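Husterell Garment Care

About Us

Home | Services | About Us | Storage | Contact

Who we are

Husterell is a garment care and folding service. We wash, dry, fold and store knitwear and everyday clothing for private households, and we teach the same methods in a short course held on the workshop floor. The business was started by Tae-yang Tak, who had worked in the finishing room of a knitwear mill, and Clyde Iwasaki, who ran a hotel linen department. Both still work here. There are 16 people on the staff.

The company has two rooms. The Wojcik room handles washing and drying. The Tudoris room handles folding, minor repair and packing. Both names were on the doors when we took over the lease and we left them there, as the delivery drivers already used them.

What we handle

Most of our work is sweaters, cardigans, trousers, T-shirts and bed linen. We do not take leather, fur, wedding clothes or anything with a structured shoulder. Heavy coats are accepted for storage only, and they must arrive clean.

Knitwear is the largest category. A knitted fabric stretches under its own weight, so a sweater left on a hanger will lengthen in the body and form points at the shoulders. For this reason we store no knitwear on hangers. It is folded and kept on open shelves, stacked no more than 5 high. Thick patterned knits go at the bottom of the stack and fine gauges at the top.

How we fold a sweater

The method below is the one used in the Tudoris room and taught in the course. It applies to any long-sleeved pullover.

1. Clear a flat area larger than the garment with both sleeves extended. A table is best. A bed is acceptable if the mattress is firm.

2. Lay the sweater face down and smooth it from the center toward the side seams. Do not pull on the hem or cuffs. Ribbing that is stretched at this stage will show as a wave after storage.

3. Bring one side in to a line running from the middle of the shoulder to the hem. Fold the sleeve back down along the same line. Repeat on the other side.

4. Fold the body in thirds from the hem upward. For a bulky knit, fold it in half only.

5. Turn the piece over and check that the two edges are parallel.

On horizontal bands and repeated motifs the pattern is a useful guide. If the bands meet squarely at the fold, the garment is straight. If they step up or down, open it and start again at point 2. A plain sweater gives no such check, and trainees generally take longer to fold plain ones well. 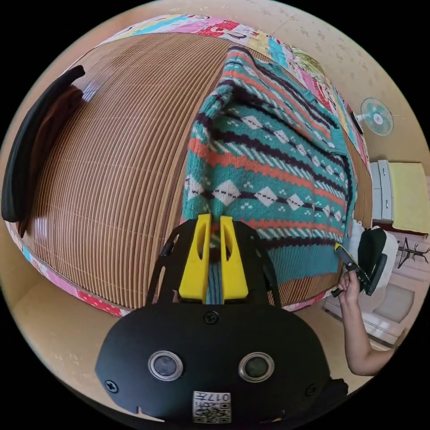 Reading time: 4 min

Working surfaces

Customers often ask what they should fold on at home. The surface matters more than the size of the room. A soft quilt lets the fabric sink and the fold lines drift. A slatted sleeping mat laid over the bedspread gives a firmer base, and its parallel lines can be used to square up the hem of a sweater. Check the mat for splinters or raised edges before putting a knit on it – a single snag will pull a loop out of the face of the fabric.

Sort by type before starting. Dark clothing should be kept to one side and folded separately from patterned knits, mainly to keep lint from moving between them. Fold the largest pieces first while the whole surface is free, then the smaller ones.

In the workshop we use tables covered in undyed cotton. The cotton is changed every morning, and again after any batch with heavy lint.

Storage

Stored garments are kept in the dark at a steady temperature. Each shelf carries a card listing the customer, the date received and the number of pieces. Stacks are taken down and refolded on different lines partway through the storage period, which prevents a permanent crease. The first storage intake of the season is in November and covers summer clothing. Knitwear comes in when the weather turns warm.

We use cedar blocks on the shelves and do not use mothballs. Any garment showing moth damage on arrival is bagged, set apart and reported to the customer before further work is done.

Records are kept in Enico, the stock program Clyde Iwasaki wrote for us. It holds the fiber content, the wash setting and the folding method for each piece, so a returning garment is treated in the same way each time.

The course

The folding course runs on Saturday and lasts one morning. Each person brings their own clothing, including at least one heavy sweater. We supply the tables, brushes and combs. The fee is 70 dollars and covers the printed folding chart. Places are limited by table space, and bookings are taken at the front counter or through the contact page.

Tae-yang Tak teaches the knitwear part. Clyde Iwasaki teaches bed linen, with fitted sheets last.

Drop-off and collection

Clothing can be left at the front counter on any working day. Empty the pockets, close zippers and put each type of garment in its own bag. Please leave care labels attached. Where a label has been removed, we test the fabric on an inside seam and wash it at the coolest setting.

Collected items are packed flat in paper. We can supply a box on request – please return it when you are finished with it.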